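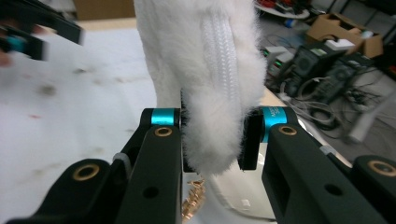
Mantenimiento de las pinzas: lo que pide Brostel y lo que hacemos nosotros

El manual de Brostel dice que las pinzas manuales del puesto Lobo no necesitan ajuste hasta los seis meses. Permítanme dudarlo. En agosto ya nos lo creímos y acabamos repitiendo 11 sesiones porque los dedos cerraban torcidos y el registro daba por bueno todo lo que le echáramos.

Thomas Russo ha rehecho la hoja de puesta a punto, que ahora cabe en una cara. Antes de cada turno se abren y cierran las dos pinzas en vacío, se miran los casquillos de latón y se repasan las almohadillas negras con un paño seco. Luego viene la prueba con piezas blandas, las de pelo y las de cordón, que son las que delatan el juego. Con un bloque rígido cualquier pinza parece nueva.
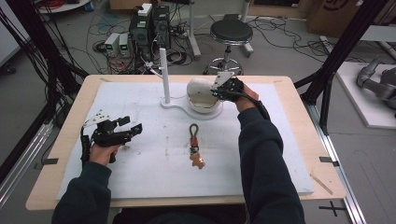
Los cables son otro asunto. Nnamdi Yusuf insiste en que deben ir sueltos por el antebrazo, con holgura para girar la muñeca; Fonora, que nos vendió las abrazaderas, recomienda lo contrario. De momento gana Nnamdi: llevamos 16 turnos sin un conector arrancado. Me parecen pocos para cantar victoria, y así consta en la hoja.

Queda pendiente la calibración automática que Nalwood promete en su próxima versión. Según el folleto, tarda 3 minutos y sustituye a la revisión a mano. Cuando la veamos funcionar con una pinza usada, hablaremos. Hasta entonces, la hoja se rellena entera y se firma, también los viernes.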